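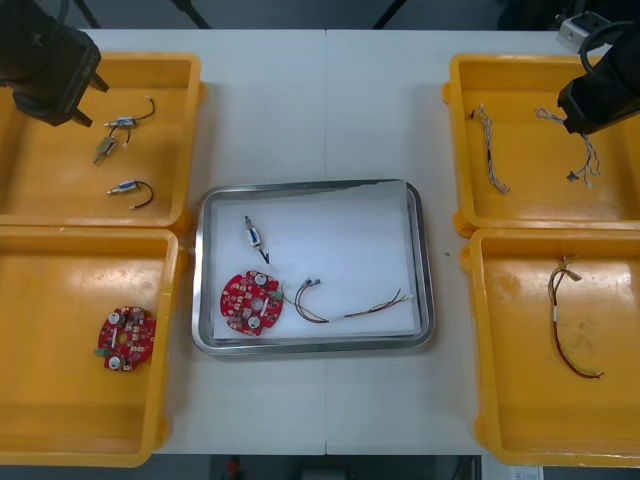
Home | Classroom Kits | Workbooks | For Teachers | Cart

The Skudier Lesson Planning Kit

I put this kit together after years of planning science units on the backs of envelopes (my desk at Ustitstead was a sight!). What I wanted was one binder that took me from the first day of a unit to the last quiz, with room to scribble when the fire drill ate my third period. So I made it, used it with my own seventh graders, and started selling it to the teachers down the hall.

You get 70 planning pages, punched and ready for a standard three-ring binder, plus 44 student reflection cards and a set of tab dividers. The pages are undated, so you can start in September or halfway through spring and nothing goes to waste. Each one has a wide right-hand column for notes. I use mine for "never do this before lunch again" and the like.

The paper is heavy enough for most gel pens, though fat markers will bleed through. The cards are plain on the back and fit in a regular index card box.

One planning page covers a class period of roughly 50 minutes. If you're on block schedule, use two side by side, or ask me for the Trondimdale layout, made for longer periods at the same price.

The kit is $40. I pack orders myself in the evening, so if you write before 4:00 p.m. I can usually get yours out the next school day. Purchase orders are fine, just put the school's billing address in the notes box.

Related items
Lanz Reflection Cards, refill pack
Trondimdale Block Schedule Pages
Skudier Substitute Folder
Tab Dividers, blank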